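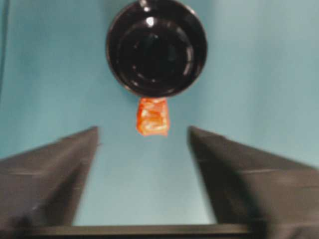 Minutes of the Zurkora users' meeting, Pramcombe, April 28, 2018. The meeting opened with Liesbeth Aerts in the chair and Bart Mertens taking notes. The minutes of the March meeting were approved with one correction: the testnet restart was done by the Uveso team, and the earlier minutes had credited it to the wallet group. Liesbeth asked for comments on the draft background for the new block explorer page. Most of those present liked a pale teal-blue, with black for the main text and orange kept for warnings only. Bart will send the color values to the web group.

Node software. The new release of the Zurkora node is out for testing. Bart reported that it syncs from scratch without the memory problem seen in March, but that it still drops peers when the connection changes address. Members running a node at home were asked to hold off on upgrading until the peer fix is merged. Anyone who has already upgraded can stay on the new version as long as they keep a copy of the old data folder.

Staking. There was a long discussion about the minimum stake. The current minimum is 800 tokens. A proposal from the Konstantinidis pool would lower it to 600. Those in favor said that smaller holders are being pushed into pools when they would prefer to run their own validator. Those against were worried about more validators going offline at night and slowing down block times. Liesbeth pointed out that the penalty for missed blocks has not been reviewed since launch and that the two questions should be looked at together. It was agreed to put the proposal to a vote on the forum, with the penalty as a separate item. Voting stays open for 25 days.

Uveso bridge. The bridge between Zurkora and Uveso is still in closed testing. Deposits work in both directions. Withdrawals get stuck if the fee is set by hand and is too low – the transaction is accepted and then sits there with no message to the user. The Uveso developers know about this and have asked for logs. Members with a stuck withdrawal should send the transaction hash to Bart and should not try to cancel it themselves.

Wallet. A member asked when the phone wallet will support more than one account. No date was given. The wallet group is working on the backup phrase screen first, after several people reported that the last word is hidden on small phones. Liesbeth said this should be marked as urgent, and the meeting agreed.

Phishing. A site copying the Zurkora login page was reported again this month. The address has been passed to the host and a notice is pinned in the chat. Moderators will never ask for a private key.

Other business. The question of moving the chat to another service was raised and put off to the next meeting.

Actions
Bart: color values to the web group; collect logs for Uveso.
Liesbeth: open the two forum votes; write to the Konstantinidis pool with the wording.
Wallet group: fix the backup phrase screen.

The meeting closed after questions. The next meeting will be announced on the forum.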